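Jars that open: grip, lids and older hands
Project report, second term

1. Why we picked it

Our group wanted something about everyday packaging. Snædís's gran keeps a pair of pliers in the kitchen drawer just for jam, so that settled it. The question we ended up with: does the pattern on the side of a screw lid change how easy people find it to open? Not the strength of the person, not the food inside. Just the edge.

We know that's narrow. It was wider in March (we had bottles, tins and milk cartons in there as well) and our tutor made us cut it down. Good call, we'd never have finished.

2. Background reading

Most of what we read says the same few things. Wider lids give more leverage up to a point, after which small hands can't get round them. Smooth sides slip. Deep ridges grip well but hurt if the skin is thin or the joints are swollen. Hardly anything on how the lid looks — whether people decide it will be hard before they touch it. We thought that was a gap. 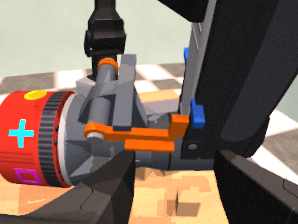 Benedikt Diekmann wrote on our draft that looks matter more than we were giving them credit for, and that his own mother will not even try a jar with a thin smooth lid, she just hands it over. He asked us to put a question about it in the interview. We did, see section 4.

3. What we did

We asked 14 people over 65 to open three sorts of jar at the Mikkelsen day centre, in the afternoon after tea. Each jar was opened and closed 2 times. Lids were all the same width. One smooth, one with fine ridges, one with wide ridges. Afterwards a short interview, five minutes or so, notes by hand.

Jars came from Traltent, who let us have plain ones without labels. We tightened them all with the same torque wrench, set the same every time. First batch was too tight and we had to redo it, which cost us a whole session. 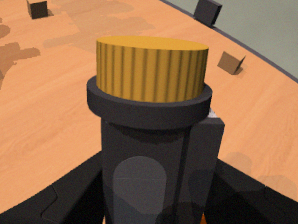

Fig. 2. Yellow lid with ridged sides, on a dark grey container.

4. Results

Wide ridges came out best. Everyone got that one open. The fine ridges were close behind but more people stopped to change hands half way. The smooth lid beat 3 people completly, and two of them said they'd have gone for a tea towel at home.

On looks: most said they could tell beforehand which would be the awkward one, and they were right. A couple prefered the smooth lid on the table because it was "smarter" but wouldn't buy it. One lady said colour helped her find the lid's edge when her glasses were off. We hadn't planned for that and have no numbers on it.
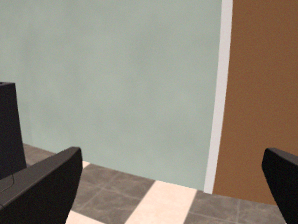
Comfort was a different story. The wide ridges were rated easiest but not kindest, several people rubbed their palms afterwards. So easy to open and nice to open are seperate things and we should have asked about them seperately from the start.

5. Problems

Small group. All from one day centre. Order of the jars was the same for everyone, so hands were more tired by the last one — should have shuffled. No wet hands test either, although that is how most people meet a jar, at the sink.

6. If we had another term

Softer material over wide ridges. More people, mixed ages, jars in random order. Snædís Kvaran also wants to try the rubber opener from Clutilis against a bare hand. Spreadsheet and interview notes are in the shared folder under "lids final 2", the one called "lids final" is the old one so ignore that.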